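# The whole cabbage

In the town of Zirkcombe, where I have lived for nine years, it is now difficult to buy a whole cabbage. You can buy cabbage, of course. It is cut thin and washed and put in a bag with a little carrot, and it costs more than the whole one did. The Gwilliam store by the station stopped selling whole heads last February, and the manager told me they were "slow." I have thought about this word many times.

I come from a place where a family bought cabbages in the fall by the sack. My mother kept them in the cellar, wrapped in newspaper, and we ate from them until spring. I don't say this was a better life. The cellar smelled, and by the end of winter we were all tired of soup. But I learned from it how long a vegetable can wait when it is left in one piece.

The bag can't wait. I kept one from Gwilliam in my refrigerator and after four days the edges of the cabbage were brown and there was water at the bottom. Half a head, with the cut side covered, stayed good in the same drawer for more than two weeks. 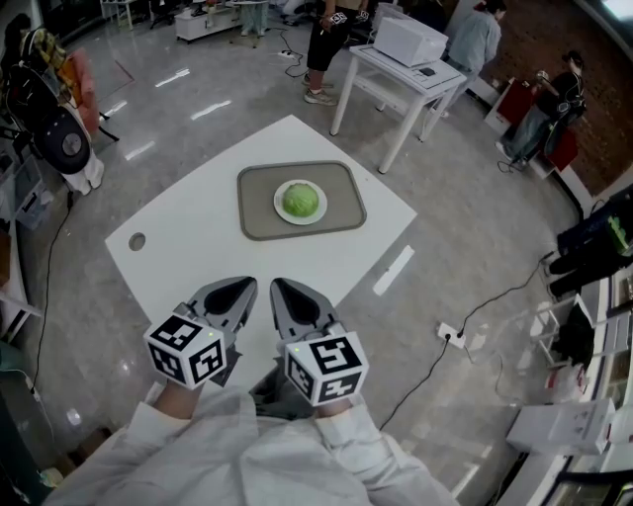 *A whole green head on a plate.*

People tell me the bag saves time, and I believe them. A person who comes home at eight in the evening with two children doesn't want to take out the big knife. I have been this person. What I don't accept is that the store makes this choice for everybody and then says that we made it. If the whole heads are on the bottom shelf, behind the onions, with no price on them, then naturally they are slow.

There is also the money. At Gwilliam the bag is 276 grams. A normal head in the Saturday market of my childhood would fill many such bags, and the one I bought last week from the Prirnix farm stand was 1257 grams on my kitchen scale. I paid for it less than for two bags. From it I made a salad, a soup, and a pan of cabbage with caraway, and there is still a piece left.

I wrote to Tultico, the company that packs the bags. They answered politely that washed vegetables help people to eat more greens. Maybe this is true for some people – I would like to see how much of it is thrown away on the fifth day.

My wish is small. Let the stores keep the bags, and put beside them, at the height of the eyes, one box of whole heads with a clear price. The Prirnix stand is open only until noon and it is almost 80 minutes on foot from my street, there and back. In winter I don't always go.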